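**Progress report to the Nyberg Fund: Clarnuvier Clothing Room, period ending August**

Prepared by Solange Camargo, program coordinator
Reviewed by Min-kyu Jin

The clothing room remained open throughout the reporting period, and the grant was spent on the purposes set out in the original application. The second payment was received in full.

Almost 200 garments were sorted, folded and placed on the shelves. Trousers and jeans continue to make up the larger share of what we receive, and demand for them is steady among adults starting new jobs. Shirts move more slowly. We have asked Urkach, our main collection partner, to give priority to trousers in the larger sizes.

Folding is now done at the table by the wall before anything is shelved. Each garment is laid out flat, checked at the waistband, pockets and seams, and then folded and added to the stack.

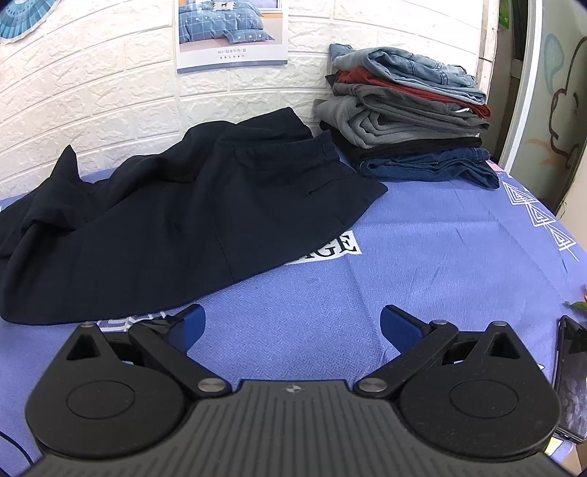

Items that fail the check go to Édgar Sánchez for repair or, where repair is not practical, to textile recycling. Most repairs in this period were to hems and pocket stitching. Two sewing machines were serviced under the equipment line of the budget.

Stacks are mixed by color and fabric when they leave the table and are separated by size only at the shelf. Bríd Mac an tSaoi has proposed sorting by size first – a change that would shorten the work at the shelves but require more table space. A four-week trial is planned, and the results will be included in the next report.

One difficulty should be noted. Deliveries arrived unevenly, and during the busiest weeks unsorted bags were held in the corridor longer than our agreement with the building allows. Vilgot Lindholm has since arranged a fixed morning delivery at 9:30.

No change to the budget is requested. We ask the Fund to confirm whether unspent transport money may be carried forward to the next period.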